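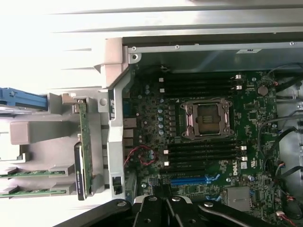
Zamfir opens its computer repair bench in Jadgate this September

I'm Despina Preda, and I run Zamfir. We've brought more than 637 old desktops back into use in Sistinbridge, and now Jadgate gets a bench too - doors open at 9 a.m.

What we'll look at

Memory first, usually. A stick that isn't seated right causes so much grief!

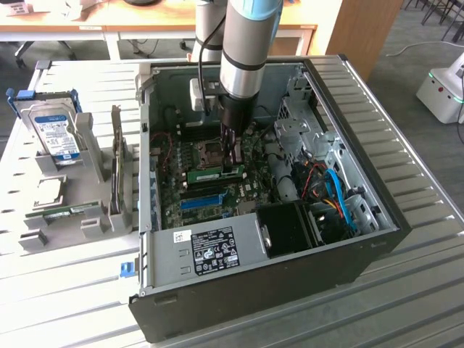

What to bring

Just the tower, please - keep your monitor at home. We lay the case on its side, take the panel off and start with the board.
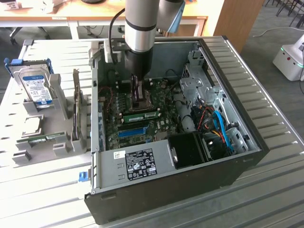
Checks take up to two hours, and you're welcome to stay and chat. Ask for me at Zamfir, 2 Ruvano, Jadgate.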